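Quiénes somos

Grevard es un taller compartido de robótica y automatización. Lo llevamos entre 6 personas, casi todas con otro trabajo por las mañanas, y lo usan además los socios que pagan cuota mensual. No vendemos máquinas terminadas. Construimos herramientas para nosotros, ayudamos a otros a construir las suyas y publicamos lo que podemos: planos, listas de piezas y notas de montaje.

Cómo empezó

El taller nació en casa de Leonor Patrício, en Girkville, con una impresora 3D en el cuarto de la lavadora y una mesa plegable en el pasillo. Leonor quería un brazo pequeño que le clasificara tornillos. El brazo nunca clasificó bien los tornillos, pero por el camino se juntaron cuatro vecinos con ganas de seguir. En julio alquilamos el primer local y compramos herramienta en común. Loubna Kettani entró poco después y se ocupa desde entonces de la electrónica y de que los cables lleven etiqueta.

El nombre viene de la calle del primer local. Ya no estamos allí, pero lo hemos conservado.

En qué trabajamos

El proyecto principal se llama Potisex. Es una pinza de mano de dos dedos, pensada para que una persona coja objetos corrientes y quede registro de cada agarre: qué apertura, qué ángulo, cuánto tiempo. Con esos registros ajustamos después los programas del brazo. Llevamos 11 versiones de la carcasa. Las primeras se abrían por la junta y las siguientes pesaban demasiado para usarlas una tarde entera.

Las pruebas se hacen sobre una mesa normal y con cosas normales. Usamos envases, vasos de papel, bolsas, cables y botellas, lo que cada socio tenga a mano. Un cubo de plástico duro lo coge cualquiera; un envoltorio que se arruga obliga a pensar en la forma de la punta y en la fuerza de cierre. 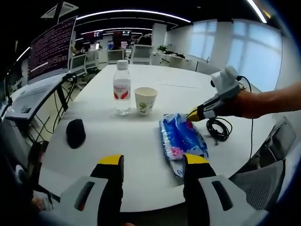 Prueba de agarre en la mesa redonda, con dos pinzas y un paquete azul.

Trabajamos por parejas siempre que se puede. Dos pinzas sobre la misma mesa se estorban, y de eso hemos aprendido bastante: dónde sale el cable, cuánto espacio pide la muñeca, en qué momento conviene que uno de los dos se aparte. Las sesiones son cortas. Al terminar se anota la versión de la carcasa, el tipo de punta y los fallos, y la hoja se guarda aunque no haya salido nada aprovechable.

El segundo proyecto es Bouchard, un brazo de sobremesa con piezas impresas y motores de segunda mano. Va más despacio. Tenemos montados la base y el hombro, y el codo está en rediseño por un juego en el eje que no conseguimos quitar – se agradecen ideas. Cuando esté listo, llevará en el extremo los mismos dedos que Potisex.

Los materiales blandos y finos nos ocupan ahora casi todo el tiempo. El plástico arrugado y los pañuelos cambian de forma en cuanto se tocan, y el programa que sirve para una caja no sirve para ellos.
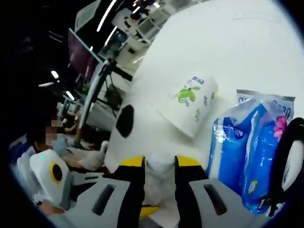 Para esos materiales probamos gomas de distinta dureza en las puntas y un cierre más lento en el último tramo. Loubna ha escrito una guía con los ajustes que mejor resultado nos dan. Está en la carpeta de documentos, junto con los planos, y se corrige a menudo.

Cómo nos organizamos

El local abre 4 tardes por semana. Hay una zona de mesas, estanterías para el material común y 2 impresoras con lista de turnos. Cada socio guarda lo suyo en una caja con su nombre. Lo que queda encima de las mesas al cerrar pasa a la caja de objetos perdidos.

Las decisiones de compra se toman en la reunión mensual. Para gastos pequeños basta con avisar a Leonor y dejar el recibo en el cajón.

Si quieres venir

No pedimos conocimientos previos. La primera visita es gratuita y consiste en pasar una tarde con alguien del grupo, ver en qué está cada uno y probar una pinza. Si tienes un proyecto propio a medio hacer en casa, tráelo. Para la soldadura y el cortador hay que hacer antes una sesión de seguridad con Loubna.

Escríbenos desde el formulario de contacto indicando qué tardes te vienen bien. Solemos responder en la misma semana.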